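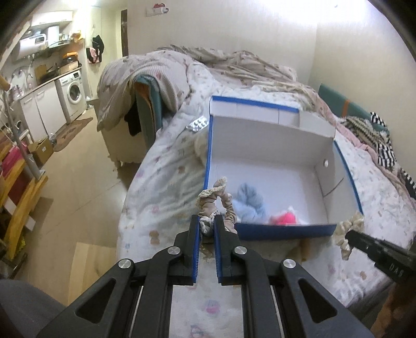 Scrunchies and an open cardboard box on a bed.

Tistora starts hair accessory collection for May

Households in Mesar can hand in scrunchies and other hair ties they no longer use throughout May, under a collection run by the secondhand shop Tistora.

The shop is asking people to pack the items in a small cardboard box or a paper bag and bring them to its counter on Stukano Street before 6 p.m. Fabric, fluffy and lace-trimmed scrunchies are all accepted. Metal clips and plastic headbands are not part of the collection this year.

Last spring the shop took in 1149 pieces. Most were sold in mixed bags of 30, and the rest went to the dance school in Siregar, which keeps a supply for its younger classes.

Tistora asks that everything be washed before it is handed in. A mesh laundry bag on a cool cycle is enough for most fabric types – fluffy ones should be left to air dry. Scrunchies with stretched elastic can still be given if the fabric is in good shape, but they should go in a separate bag marked "repair." The shop replaces the elastic and sells them with the others.

Boxes do not need to be full. Anyone bringing more than 100 pieces is asked to call ahead so that shelf space can be cleared.

The mixed bags go on sale in June at the front of the shop. Prices have not been set.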